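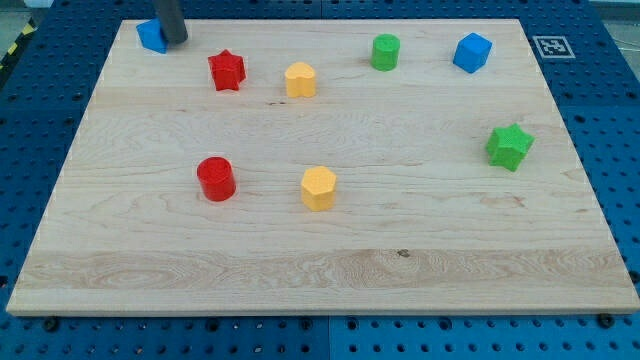 Rateo Language-Guided Pushing Study: Frequently Asked Questions

Print this page | E-mail this page

Since we put our results online we've had so many kind letters (and a few wonderfully picky ones!) that it seemed best to gather the answers in one place. Thank you all for writing, and please keep it up.

What were you trying to find out?
Whether a robot arm can learn to follow short spoken-style requests, such as "slide the red star over to the green cylinder," purely from watching recorded pushes that had no goal in mind. We let people steer the arm however they liked, and only afterward did other people write down what each stretch of motion had done. Thaddäus Tanner calls this labeling in hindsight, and the name has stuck with the rest of us.

Why colored blocks?
They're cheap, they're soft, and they make language matter. Colors repeat across shapes, so a request that says only "the red one" could mean the star or the cylinder, and "the star" could be red or green. The robot has to take in the whole phrase. The one place this breaks down is the blue cubes, which match each other, and there we ask for a cube by where it sits ("the blue cube nearest the heart").

Does the robot ever pick anything up?
Not in this study. Everything is pushing with the rounded end of the tool, and pushing is plenty hard! A block touched a little off center will turn as it travels, and the yellow hexagon behaves quite differently from the yellow heart.

How much data did you use, and how well did it work?
The training set held 560 recorded sessions. We then tested on 400 fresh requests, and the arm completed 72 percent of them within the time limit. With only 100 sessions it did much worse, mostly on requests that named two blocks.

Where does it still go wrong?
Near the edges of the board, mainly, and with words like "between." Lerato Magagula has been going through the failed trials one by one, bless her, and she suspects that our labelers didn't agree among themselves on what "between" means. We hope to have a cleaner set of labels by November.

Can I try the method with my own arm?
Please do! Keep the camera fixed, let your operators wander, and have someone other than the operator write the labels. We made that last mistake in our first round at Skondevthorpe and had to start over.

Related items
Labeling in Hindsight: A Short Guide
Notes from the Zamora Workshop
Brorkia Push Benchmark: Scoring Rules
Writing Good Requests for Robots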